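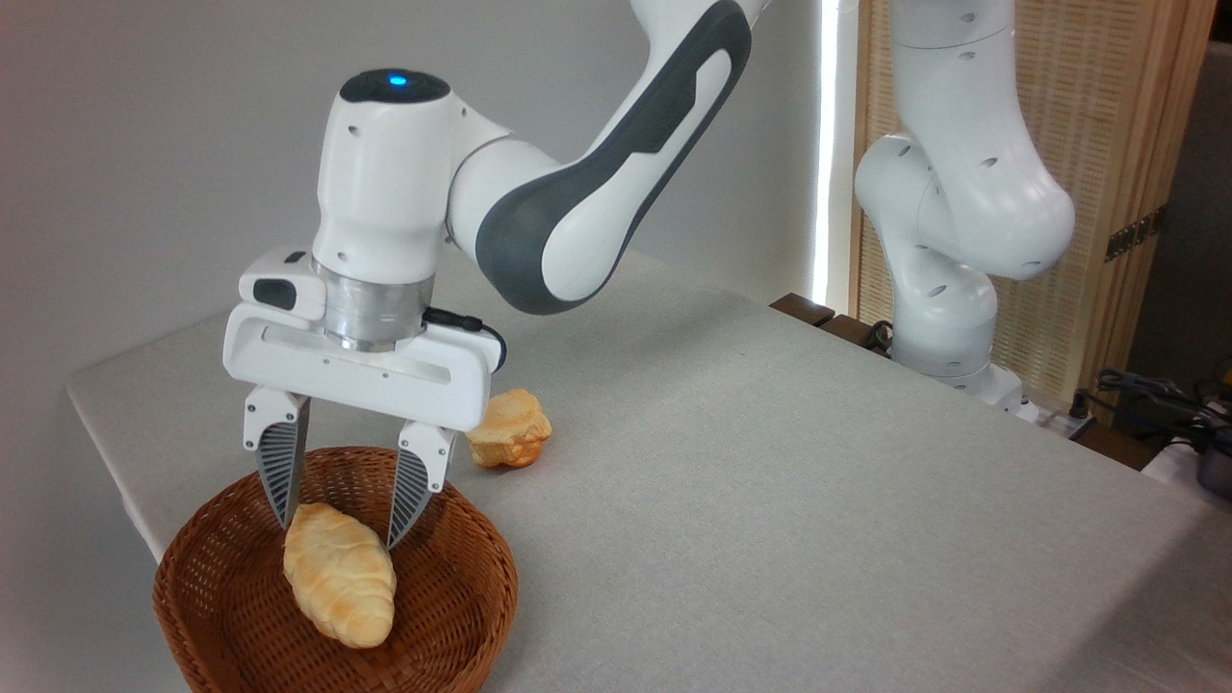 Stedgate Night Food Market Will Return to the River in June

11/03/2024
By the Food and Travel Desk

The night food market in Stedgate will come back next June, and this time it will stay open for 31 evenings in a row. The town confirmed the plan this week, after a long discussion about noise, parking and the condition of the old river path. The last market lasted only 20 evenings and closed before the school holidays, which many visitors found too early.

The market will again stand between the Wirkard bridge and the boat landing. Stalls will open at 5 in the afternoon and serve food until late in the evening. Entrance is free. Visitors pay at each stall, by card or in cash, and most dishes will be offered also in a small portion, so that people can try several things in one visit.

For readers who have not been there, the Stedgate market is known above all for dumplings. They are made in the Ullivmont style, with a thick dough, a filling of potato and sour cabbage, and a spoon of brown butter on top. In the town itself you can find them in only a few places during the year, and the opinions on who makes the best ones are strong. At the market the dumpling stalls stand side by side near the bridge, and it is quite normal to see one family waiting in two lines.

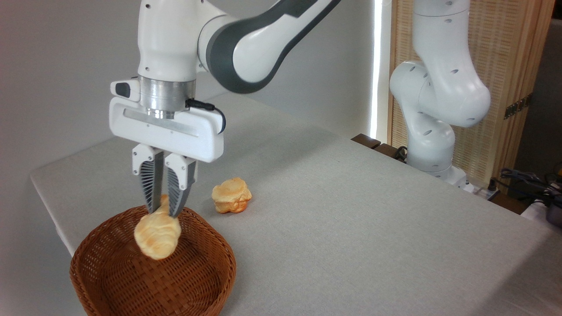 3 min read

The rest of the offer is wider than before. The organizers received applications from smoked fish sellers, from bakers of flat onion bread, and from cooks who grill lamb over beech wood. There will be noodle soups, stuffed peppers, and a sweet pancake with plum jam that was sold out almost every evening at the last market. Vegetarian dishes must be available at every stall that serves warm food. This is a new rule, and the stall owners were informed of it already in their contract.

A second change concerns the drinks. Until now every stall could sell its own beer and lemonade. From next year all drinks will be sold at two separate bars, one at each end of the path. The town explains that this will make the lines at the food stalls shorter and the washing of the glasses easier. Some stall owners are not happy with the decision, as drinks gave them a good part of their income on warm evenings. In exchange, the rent for a stall will be lower, but the exact price was not published yet.

The Lindemann hall, a former grain store behind the boat landing, will be used for the first time. It has long tables and a roof, and the market can move its seating there when it rains. At the last market two evenings had to be canceled because of storms. The hall will also have toilets and a quiet corner for families with small children.

Visitors who come by car should know that the parking lot at the bridge will be closed during the whole market. Cars can be left at the sports field, and from there it is a walk of some 20 minutes along the water. A small bus will drive the same way for older people and for everybody who prefers not to walk. The train station is closer, and the last train back toward Ullivmont leaves after the stalls have closed.

The river path itself needs repair before the market can open. Several stones near the landing became loose in the spring flood, and the lighting is weak in the middle part. The work should begin after the winter. If it takes longer than planned, the stalls in this part will be placed on the lawn, and the number of places will stay the same.

Cooks who would like to have a stall can still send an application to the town office. It should include a short menu with prices, a copy of the hygiene certificate, and the electric power the stall will need. Applicants from outside the region are welcome, but half of the places are kept for kitchens from Stedgate and Wirkard. The full list of stalls and the map of the path will be printed in the spring program, and copies will be available at the train station and in the town library.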